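3.2 Why household words resist tidy categories

The most enjoyable finding in our naming survey was how little people agree on the words for ordinary kitchen things. We had expected trouble with tools and spices. We got it with bowls, cups and plates, the items everyone handles before breakfast. Figure 3 gives a sense of the kind of everyday items the vocabulary has to cover. 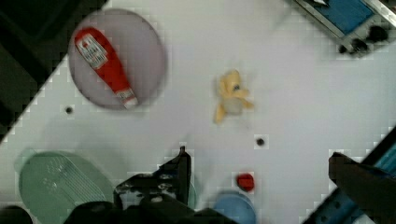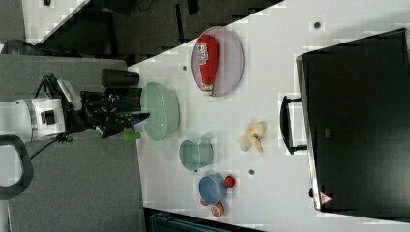
Figure 3. Household items on a white tabletop.

Take the word "bowl." Speakers in Flendstead used it for nearly anything round and open that holds food, and many stretched it to cover deep plates as well. In Ospina, a short drive away, the same speakers' cousins and in-laws split that territory in two: "bowl" for something you eat from, "basin" for something you mix in. Size hardly mattered. A small vessel used for beating eggs was a basin, and a huge one used for a shared salad was a bowl. We found this delightful, and it held up across all 13 households we visited in Ospina.

The cup words were livelier still. Older speakers in Lusudetti reserve "mug" for a vessel that belongs to one person in the house, and call the very same shape a "cup" once it is offered to a guest. Several speakers corrected themselves in mid-sentence when the imagined drinker changed (we have kept these corrections in the transcripts, and they make wonderful reading). Younger speakers in the same town do nothing of the kind. For them a mug has a handle and a cup may not, and ownership never comes into it.

To compare the towns, we collected 1,000 naming responses in each and sorted them by the first noun the speaker gave. Later nouns were kept apart, as people tend to offer a second word when they sense that the interviewer is waiting for one. We then asked every speaker to explain the choice in a sentence or two. These explanations turned out richer than the nouns. A speaker in Flendstead might say "plate" and then talk only about what is served on it, while a speaker in Ospina would say the same word and talk about which shelf it goes back to.

Existing accounts of container words lean heavily on shape, especially the ratio of height to width. Shape clearly does some of the work in our data, and for "plate" it does nearly all of it. For the rest, use and social setting pull at least as hard. We coded the explanations under 22 headings, among them serving, storing, washing, lending and "for best," and the last of these was the surprise of the whole project. Speakers in all three towns changed the noun when an item was kept for visitors, even when they had no separate word for the everyday version.

Condiments behaved differently again. Ketchup was named by its contents almost every time, with the bottle left out altogether, so that "pass the ketchup" covers the container too. Section 3.3 takes up this habit of naming the container by what it holds and compares it with the Varnari word lists, where "jar" and "bottle" are both spoken far more often.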